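Stamthorpe Shared Workshop Help
Posted 7 February 2019 by Dymphna Hayes

Arm puts the memory stick over the slot, then sulks

We have a robot arm in the Stamthorpe workshop and I've been teaching it to rebuild an old desktop PC, on the theory that a job I can do in 2 minutes deserves a whole winter. It picks up a memory module and carries it over to the board without trouble. Then it goes down, touches the slot, and either stops with a protective stop or leans on one end like a man waiting for a bus. I've re-taught the final position 4 times. By hand the same stick clicks straight in, so I don't think the slot is at fault.

The PC is on its side across two slatted aluminum tables, with the printed fixture plate on the table to the left of it. The fingers point straight down and hold the module level.
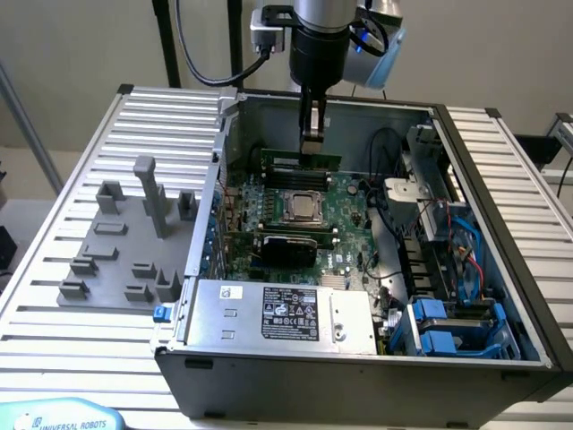 Replies

Garkard
Your position is probably fine. It's the case I'd worry about. Two tables means two heights, and a case lying across a join will rock when you push on it, even if it looks settled. Put a hand on each corner and press. If you feel anything move, shim it and clamp it before you teach another point, or you'll be teaching that same point until March.

Then stop thinking of the last bit as a move. Come down slowly to just above contact, switch to force control for the push, and leave the arm a little soft sideways so the key notch can find itself. Mine also needed the latches opened first, which I forgot for an entire evening. Check how far the stick hangs below the fingertips too. If they're gripping low, they'll hit the slot before the contacts get anywhere.

Gasser
just push harder. memory is tougher than people say

Wistine
Please don't just push harder. I did, and the board I did it to is now a coaster.

Agree with Garkard on the clamping. I'd add that a straight push in the middle seldom seats both ends at once. I press one end, lift, then press the other, with the fingers closed. Ugly to watch, works on my bench. Also check that your tool is square to the board and not to the table. I was 90 percent sure mine was and it wasn't. Practice on a dead stick. I have 2000 screws and no working memory left, if you want to trade.

Dymphna Hayes
It rocks. Of course it rocks. Off to find shims.

Contact the moderators | © 2019 Stamthorpe Shared Workshop | Back to top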